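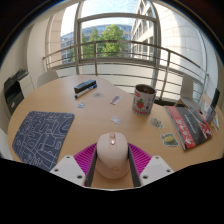
**Shared Desks, Shared Tools: Keeping Small Equipment in the Project Room**

Project report, Workplace Organization module
Submitted by Kenna Forsyth and Torquil Cruickshank

**1. Background**

The project room in the Swanson building is used by 9 student groups during the spring term. Each group has access to the same tables and the same small equipment: computer mice, mouse pads, whiteboard markers and erasers. At the start of the term these items were kept in a single drawer near the door. Groups reported that the drawer was slow to search and that items were often left out on the tables overnight.

This report examines whether giving each item a fixed place on the table would shorten the time needed to prepare a desk for work. The study was carried out in March, mainly between 4 p.m. and 6 p.m., when the room changes hands most often.

**2. Method**

Two arrangements were compared. In the first, all items were returned to the drawer after use. In the second, the mouse and mouse pad stayed at the working side of the table, and the marker and eraser were laid together toward the far side, within reach of a seated person. The budget for the term was 1,000 crowns, of which 95 was spent on labels and tape.

A total of 30 desk changes were timed, half under each arrangement. Timing began when the incoming group reached the table and ended when the first person started work. Groups were told that a study was taking place but were not told which arrangement was expected to perform better.

**3. Results**

Desk changes were shorter under the second arrangement in most sessions. The difference was largest for groups that used the whiteboard early in the meeting. Groups that worked only on laptops showed little change, and two of them moved the marker and eraser to another table.

The mouse pads caused more difficulty than expected. Left-handed users moved the pad across the table and did not always move it back – a point also raised in the comments from the Hellar group.

**4. Discussion**

The sample is small and covers one room only. The tables are curved, so tape marks placed for one seat did not suit the next, and several were removed during the second week. A printed outline on a desk mat might last longer, but it was not tested.

**5. Recommendations**

- Keep one marker and one eraser together on each table.
- Leave the position of the mouse pad to the user.
- Retain the drawer for spare items only.
- Repeat the timing in the Durkau room, where the tables are straight.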